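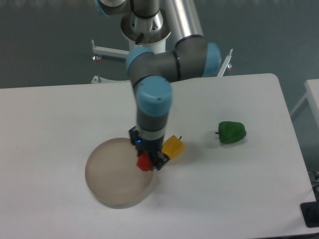
**So why does a four-player card battle drag when the two-player one flies by?**
Waiting. With two players you act every other turn, and with four you sit through three other people's turns before you touch a card again.

## Week notes: turn order and pacing

I'm using Lasano for most of this unit (you can play it in the lab, it's on all the machines). The base set has 373 cards, and each player brings a deck of 16. Small decks are your friend here! You see your good stuff early, and a bad opening hand doesn't sink the whole match.

Three terms I'll keep throwing at you:

- **Downtime** — how long a player goes without making a choice
- **Reach** — how many opponents one card can affect
- **Kingmaking** — a losing player deciding who wins

Lasano fights downtime with block cards, which you can play on anyone's turn. I love this, but it does mean a new player gets interrupted constantly, and some of them hate it. Trumix goes the other way: everybody picks a card in secret and flips together. Fast, loud, a bit random.

### For next time

Play Trumix with four people, 12 rounds, and write down every time you felt bored. Then read the MacDonald chapter on simultaneous turns (skip the math box).

Bring your notes to room 1218.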